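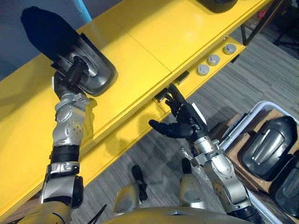 Yellow tables: what to know before you use them

The long yellow tables are now in the ground floor room at Dronamard and can be used by any section from this week. They replace the grey benches, which went to the Borneck store in July.

The tops are glossy and mark easily. Please put a cloth under anything with a hard edge or a rim, and lift moulded parts into place. Dragging them leaves black streaks that take a good while to get off. Warm water and a little washing-up liquid is enough for most marks. Do not use the Gekska cleaner on them — it is meant for the metal shelving and will dull the finish.

There is a thin seam across the top. It collects dust and small screws, so run a soft brush along it when you finish. If the two sides of the seam no longer sit level, leave the table as it is and tell Wyn Gwilliam, who has the key for the legs.

Several people have asked about the round grey knobs on the yellow front panel. They should be left alone for now. The instructions from Galanis cover an earlier version of the table and we are waiting for the right sheet. It will be pinned up by the door when it comes.

Covers: the soft black ones should be folded and put on the shelf at the end of the day. A few have been left hanging over the back of the tables and have ended up on the carpet. If a cover is torn, put it in the mending box with a note of where the tear is.

Black moulded parts left on the tables overnight will be moved to the crates under the window. They are sorted by the number on the crate list, so if you are looking for shell 124, start there before asking at the desk.

The carpet is to be cleaned on 15/10/2024 and the room will be shut from midday. Anything on the floor, including bags and offcuts, needs to be gone by then. The tables will stay where they are.

To book a table, write your name and section on the sheet outside the room. Bookings are for 2 hours, and you can have a second slot if the next line is blank.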